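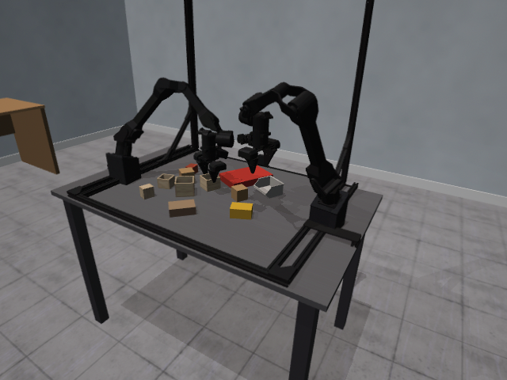

Oltstead Public Library – Office of Collections and Access

Local newspaper archive opens to the public after first phase of cataloging

2022-06-05

The Oltstead Public Library has opened the first part of the Eltbridge Courier collection to readers. The collection holds bound volumes, loose issues and press photographs from the weekly newspaper that served Eltbridge and the surrounding townships until it closed. Residents with a library card may now request material from the collection at the second-floor reference desk during regular hours.

The newspaper's records came to the library as a gift from the Kontogiannis family, who owned and printed the Courier for three generations. The gift was accepted by the Library Board in February, and the transfer of the volumes from the former print shop on Canal Street was completed the same month. A number of the older volumes had been stored in an unheated room and needed cleaning and minor repair before they could be handled by readers.

Cataloging staff have entered 982 issues in the library's online catalog. Each entry gives the date of the issue, the number of pages and a note on its condition. Obituaries, marriage notices and reports of town meetings have been indexed by family name where the print is legible. Issues that are too fragile for use are listed in the catalog but are marked as closed until they have been treated.

"The Courier recorded school concerts, road repairs, court days and the price of hay with the same care," said Giang Phan, head of Collections and Access. "Families have been asking us for years where the old issues went. We are grateful to the Kontogiannis family for keeping them together and for placing them where the whole county can use them."

The photographs form a separate series. Around 1000 prints have been received, most of them without captions. The library has placed them in archival sleeves and will describe them in small groups over the coming year. Readers who recognize a person, street or building are invited to complete an identification form, available at the reference desk and at the Eltbridge branch. Forms are reviewed by staff before any name is added to the catalog.

Use of the collection is subject to the following conditions. Bound volumes may be consulted only in the reading room and may not be borrowed. Readers may request up to five issues at one time. Pencils and laptop computers are permitted; pens, food and drink are not. Personal photographs of pages may be taken without flash for private study. Requests to publish any page or photograph must be made in writing – the library holds the physical items, but the copyright in some contributed articles and pictures remains with the original authors or their heirs.

Material is kept in the lower-level storage area and is brought up twice each day, at mid-morning and in the early afternoon. Readers traveling from outside Oltstead are advised to submit their requests at least one full business day before their visit. Requests may be made in person, by telephone or through the catalog page for the issue concerned.

Schools in the district may reserve the reading room for class visits. A packet for teachers, prepared with the Eltbridge Historical Society, contains copies of 19 front pages together with a short account of how the newspaper was written, set and delivered. The packet is free of charge and may be used in class without a visit to the library.

The second phase of cataloging will cover the newspaper's business records, among them subscription ledgers, advertising accounts and letters to the editor that were not printed. These records are not yet open. Under the terms of the gift, letters containing private information about living persons will remain closed, and the library will publish a list of the restricted files when the phase is complete.

The library is also seeking to fill gaps in the run. Several months of issues from the early years are missing, as are most of the holiday supplements. Residents who own copies of the Courier and are willing to donate or lend them are asked to contact the Office of Collections and Access before bringing them in. Borrowed issues will be copied and returned to their owners.

Questions about the collection may be directed to the reference desk.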